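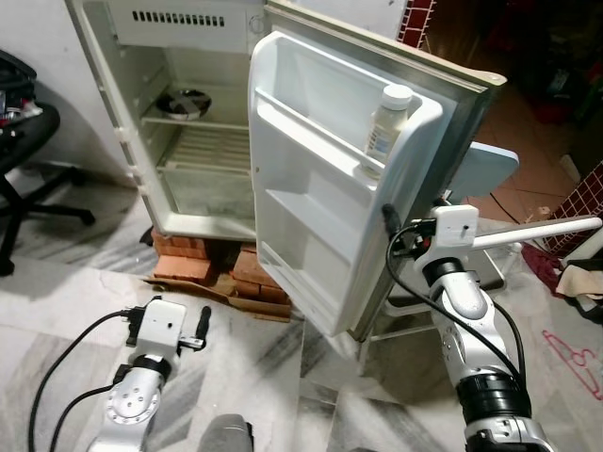
Subject: Re: [duvex-dev] door task: planner times out once the door is past 90 degrees
From: Imke Ackermann
To: duvex-dev list

Hi Darcy, all,

Replies inline. I've trimmed the parts we already agreed on.

Darcy Mahuika wrote:
> I ran the fridge door task again from the Cartwright branch and I'm still
> seeing the right arm planner give up as soon as the door is wide open. The
> left arm plans fine. Planning time is set to 500 ms. If I raise it I get a
> path, but it goes up and over the top of the door, and I don't like the
> look of it with those cables.

I can reproduce this. It isn't the time limit. The door is still in the collision scene as a single box, hinged on the right, and the box is padded on both faces. With the door wide open and the right arm standing up alongside the door edge, the gripper module starts out inside the padding. The planner then spends its whole budget trying to find a valid start state. When you raise the limit, the start state fixer has time to nudge the wrist up until it's clear, and that's where your over-the-top path comes from.

I went through the planner log from my last batch. Of 423 requests for the right arm with the door open, 142 failed, and every one of those was rejected at the start state. None of them got as far as a tree search.

> Could we just turn off collision checking between the right gripper and
> the door? We need contact to push it anyway.

For the push segment, yes, and the task file already does that. I'd rather not do it for the retreat. The allowed-collision entry is per link, and the gripper link includes the long rod. If we ignore the whole link we also lose the check on the rod, and it's the part most likely to catch the door shelves on the way out.

What I've done on my branch is split the door into two bodies, a thin slab for the panel and a second one for the inner moulding with the shelves. Padding is now zero on the slab edge and unchanged on the inner face. The gripper link is split the same way, housing and rod. It's four extra pairs to check and I can't measure a difference in cycle time.

> The perception side also puts the bottom of the fridge in the wrong place.
> It fits the cabinet all the way to the floor.

Yes, that's a separate bug. The cabinet fitter assumes the appliance sits on the floor plane and extends the box down to it. Ours is up on bricks, with cardboard under those, so the fitted cabinet is too tall and the shelf heights come out low because they're computed as fractions of the cabinet height. The left arm hasn't been affected because nothing in the current task sends it to a shelf, but the bottle task will be.

There's now a parameter, base_offset, in the appliance config. Set it to the measured height of the underside above the floor. It's read once at start-up, so changing it while the node is running has no effect. I'd like to estimate it from the point cloud eventually — the colour change from white to orange brick is easy to segment — but a depth-only version would be more use to the Lurnunham people, who have a different floor and no bricks.

> One more. Is the bottle in the door meant to be detected? I get it in
> about one frame out of three.

It's meant to be. White bottle, white cap, white door liner, so the colour mask is doing nearly nothing there. The pale label doesn't help much. Try the depth-edge detector instead (detector: edge in the perception config). I have 2,465 labelled frames from the Hostano set that include white containers against white plastic and I'll retrain on those if the edge detector isn't good enough. Please don't tune the mask thresholds to get it working, they're shared with the tabletop tasks.

To try the changes:

 git fetch origin
 git checkout imke/door-split
 rebuild duvex_scene and duvex_planning

You'll also need to delete the cached scene file or you'll keep getting the old single-box door. The loader doesn't check the version. I've opened a ticket for that.

Known problem: the hinge angle estimate is noisy when the door is nearly edge-on to the head camera, and the slab can jump between updates. I've put a low-pass filter on it for now and I freeze the angle during retreat. If someone has a better idea, I'm listening.

Darcy, could you send me the start state from one of your failed runs? Joint values are enough. I want to confirm it's the same link pair on your side before I merge.

Imke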